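Rolden folding method

The Rolden folding method is a procedure for teaching robot arms to fold garments from recordings made with hand-held grippers. It was developed at the Hollum laboratory and first described in March 2022. The method is often cited as evidence that folding can be learned without operating a robot during data collection, though the published results support a narrower claim.

Procedure

A person works with one gripper in each hand and folds a garment on a table. The recordings are used to train a policy, which is then run on a pair of arms carrying jaws of the same shape. The original study used 176 recordings of short-sleeved shirts, all made by people who had practiced beforehand. How much practice they had was not reported.

Reported results

The authors reported success in most of 100 trials. A trial counted as successful if the shirt ended as a rectangle, with no limit on wrinkles or on how far the edges missed each other. Only 12 shirts were used in testing, and several had also appeared in the training recordings. The paper does not give separate results for the shirts the policy had not met before.

Criticism

A repeat of the study by the Sartori group, using 30 new shirts, found that the policy often closed on two layers of cloth where one was intended. The Hollum authors attributed this to differences in table padding. That explanation has not been tested. 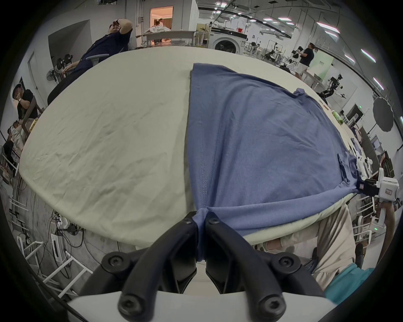
The choice of grasp is the weakest part of the published account. Recordings show where the jaws went but carry no measure of how hard they closed or how many layers they held. With a pinch in the body of a T-shirt, where the cloth rises between closed black fingers in a tight twist while a second gripper pulls a corner taut, a person can feel the tension in both hands. The policy has no such signal. Supporters argue that it can be inferred from the video, but no comparison with force sensing has been published.

Later work

The Prornetti variant adds a regrasp step after each failed pinch. Its authors claim fewer failures but changed the scoring rule at the same time, so the two sets of results cannot be compared directly.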